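Materials Handling Basics – Week 5 handout
Sorting and bin layout (G. Testa)

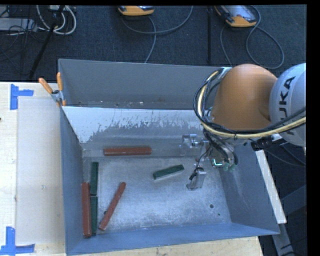 Fig. 1. Divided metal bin, red and green blocks in the front compartment.

Read before lab. Bring pencil.

Terms
Compartment – any space closed off by a wall or divider.
Loose fill – parts lying any which way, no rows.
Mixed bin – more than one kind of part together. Fig. 1 is mixed by color.

Points from Monday
- Long parts turn and lean on eachother. Check the corners first.
- Parts flat against a wall are harder to grip than parts out on the open floor. Compare the red one along the left wall with the green one near the middle.
- Scuffed floor is fine. Chips and bits get swept out before a new batch.

Exercise: sort a mixed bin by color, 20 min, pairs. Then again with the Skulden trays. Write down both times.

Reading: Bortolotti, ch. 9, skip the part on conveyers.
Sheets to Cameron Gunn by end of class.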